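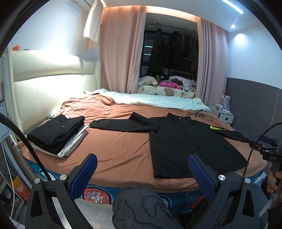 28/7 clothes folding, Werura rules. July 28, 2024. Start position agreed with Desell: garment face up, sleeves out, fingers open before the first touch. The black one on the brown sheet is laid that way, left sleeve stretched flat, but there is a cable lying on the sheet just past the collar. Rule 8 wants the cloth clear of cables, so add a line to the checklist. Finished pile goes to the left.

Check finger screws every 400 folds. Carretero's May sheet still says 122, needs changing. Ask Genis which one they use.

Search notebook Enter keyword Go

Recent entries
Pad wear log
Towels, 2 sizes
Naming of folds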